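Section 3: Working next to the Skernar cell

Read this before you sign on to a shift. The supplier's booklet says the cell "frees up staff." In our packing room it moved the work around, and you will still be doing a fair amount of it.

Starting the cell

1. Check that both arms are parked and the tabletop is clear of tools.
2. Set out the bins for the order. Keep them inside the reach of the arms.
3. Turn the key on the Gorkilell panel to RUN and step back behind the floor line.
4. Watch the first 16 picks. Do not walk off to another job during these, whatever the screen says about unattended running.

CAUTION: Never reach between the two grippers to straighten an item. Turn the key to HOLD first.
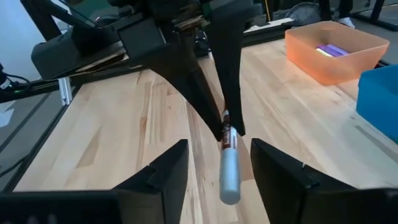 Handover faults are still logged by the person on shift, and the rate is set by people who do not stand there. The target is 729 items a shift. We have reached almost that twice, both times with Nabil Sleiman clearing stops by hand. A slim item such as a marker, pinched near its label with the cap end pointing down, leaves the second gripper little to close on. Log every stop under "handover," including those you clear in seconds. If you leave them out, the report shows a cell that needs no one.

Clearing a stop

1. Key to HOLD. Wait for 3 beeps.
2. Take the item by its free end and press RELEASE.
3. Return it to the bin it came from.
4. Key to RUN.

NOTE: After 2 stops on the same item, pack the rest of that line by hand and tell Siham Mansour. Hand-packed lines count toward your hours. The Titudo timesheet does not yet have a code for them, so write them in the comments box.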